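Blog > Local Stuff > Town Council

Search this site Go

The Zundstead Runoff, as Seen From My Porch
2018-12-26

I've lived in Zundstead for 25 years and had never once been courted by a politician until this month. Then the September council race ended in a tie, the runoff landed in the middle of the holidays, and suddenly I'm the most popular woman on Urnell Street.

Bozkurt's people came first. They left a door hanger promising "a fresh look at parking," which is also what Bozkurt promised last time, when the look was presumably less fresh. Then came Sisero's people, with a door hanger about Bozkurt's door hanger. I now own seven pieces of literature on the subject of 40 parking spaces behind the library, and I don't drive.

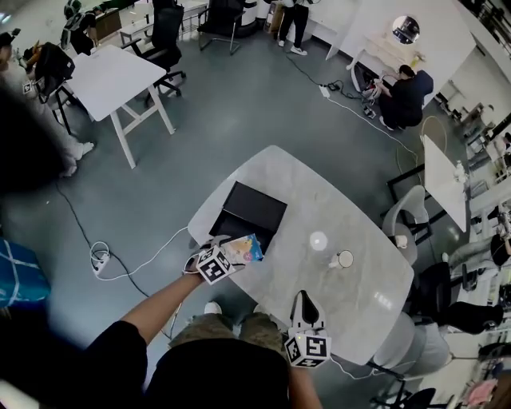 The debate was worse. I-hsuan Hung moderated, and she did her best with a kitchen timer and a very firm eyebrow. Sisero was asked about the sewer bond and talked about his grandfather. Bozkurt was asked about Sisero's answer and said he, too, had a grandfather. I wrote "sewer???" on my program and underlined it twice.

I'd like to report that somebody brought up the bus. The last one leaves downtown at 9, so anyone who stays to the end of a council meeting walks home, and I suspect that's why the public comment period goes so smoothly.

Anyway, I'm voting. I always do, usually while muttering. I've gone back and forth, and right now I'm leaning Bozkurt, mostly on the grounds that his flyers fit in my recycling bin without folding. If Sisero wants to print something smaller, he knows where I live. His people certainly do.

Contact | Copyright, all rights reserved | Back to top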